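Feeding the Room
How one caterer plans the food and drink for a company party, and what she asks before she quotes a price

By Finbarr Keane
16 April 2025

Tyra Myklebust has a form she sends to every new client. It runs to two pages and most of it has nothing to do with food. It asks what time people will have eaten last, how far they have to walk from their cars, whether there will be speeches and who is giving them.

"The menu is the easy part," she says. "I need to know when they're going to be hungry."

Myklebust runs Kusinden, a catering company that handles office parties, retirement dinners and the occasional wedding. Her biggest job last year was a staff party for 300 in October. Her smallest was a lunch for 71 at Moynihan, a former seed store that now rents out its main floor by the evening.

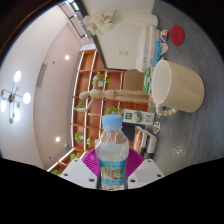
Drinks cause more arguments than anything else on the form. Clients want to talk about wine and signature cocktails, and they leave water until the end. Myklebust starts with it. A clear plastic bottle with a screw cap, like the one with the light blue cap shown here, is simple to hand out and can be closed again between sips, and she puts bottles near the door and at the back of the room. Pitchers go on the tables if dinner is seated. At standing parties she leaves pitchers out, as guests with a plate in one hand tend to spill.

She also sets the bar as far from the entrance as the room allows. People stop at the first place that serves them something, and a bar by the door means a crowd in the doorway for the first hour.

Buffets are the other sticking point. A single long table looks good in a planning sketch, but the line moves at the speed of the slowest person in it. For anything over 100 guests Myklebust splits the food between two identical tables and opens both sides of each one. She puts plates at the start and silverware at the end - nobody wants to hold a fork while using the tongs.
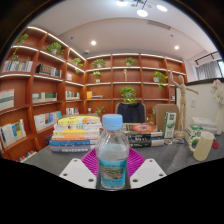

3 MIN READ

Money comes up in the second conversation. For the Moynihan lunch, her first quote was $2,823, with hot dishes and table service. The client had hoped to spend far less. They settled on a cold buffet with one server, and the final bill was $1,668.

Most of the savings came from labor. Hot food needs people to carry it, watch it and replace it, and they have to be paid for setup and cleanup as well. Cutting one dish from a menu saves very little by comparison, though it is usually the first thing a client offers to do.

Myklebust asks for a final head count ten days out. She will take changes after that, up or down by a few, but the order to her suppliers has gone in by then. Dietary needs are due on the same date, with names attached, so that a plate can be labeled and set aside.

The last line on her form asks who will be in charge on the night. She wants one name and one cell number. At a party two years ago she was given four, and all four told her different times for dessert.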